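The Proler Letter, 31 May 2022

Bin picking house rules, second go-round 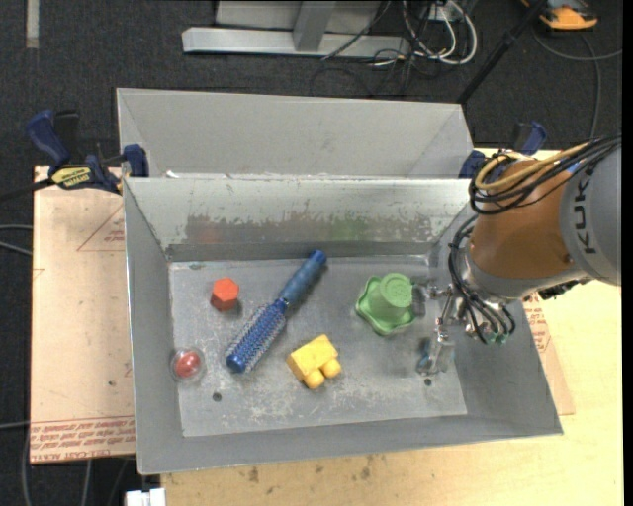
So I promised last month I'd write up the rules we settled on for bin picking trials, and then I kept putting it off because Golnar Zamani kept finding things I'd gotten wrong! She's gone through it now, with a green pen, and I think what's left is pretty solid. If you run an arm over a bin of odds and ends at your place, steal whatever you like.

First one, and the one I care about most: hands stay out of the bin while the arm can move. I know, everyone says they do this. But when a toy rolls into a corner it is so tempting to reach in and nudge it, especially at slow speed. Our rule is a protective stop, then you say "stopped" out loud, then the other person at the bench says it back. It felt silly for the first week. We all do it now without thinking.

Second, clamp the bins before you start, and check the clamps again at lunch. A bar clamp with a worn pad will creep (ask me how I know). If a bin shifts even a little, every grasp pose you logged after that is suspect, and you won't know when "after that" began. We put a pencil line on the table along the bin edge. Cheap and it works great.

Third is the floor of the bin. We set a minimum fingertip clearance and it lives in the controller as a real limit, where a tired person can't talk themselves past it. Scratches in a metal bin are normal. A fresh gouge is something you write down, with the run number next to it.

Then there's the question of what goes in the bin, and this is where Negin Najafi and I went back and forth for most of an afternoon. She wanted a fixed kit, the same objects every time. I like a mix: something round, something with bristles, a toy block, something clear (clear plastic is a pain for any depth camera, so don't leave it out just to make your numbers look good). What we agreed on is that the kit can change between sessions but never during one, and the list gets written down before the first pick. If something breaks, you end the session. You don't swap in a spare and keep going.

On counting: a pick only counts if the object clears the rim and stays in the fingers for 2 seconds. Under the old wording we logged 700 good picks in the December set, and when Negin went back over the recordings with the new wording it came down to 665. I'd much rather print the second number. Please put your definition right beside your success rate, in the same table, so people don't have to go digging.

Cables! Dress them so they've got slack at the wrist in every pose you plan to use, and jog through the far corners slowly before you trust it. Dendik had a hose snag over the winter and lost two days to it. Keep the walkway side of the cell clear too. We're still not perfect on that one and Golnar has let me know.

Last thing, none of this replaces a proper risk assessment for your own cell. These are bench habits that sit on top of it. If you change the gripper, the payload or the speed, go back and do the assessment again, even if it's "only for one run."

Shirazi has asked for a one-page version to tape up by the door, and I'm working on it. Send me your own rules in the meantime, or tell me which of mine you think are overkill. I'll print the good ones next time.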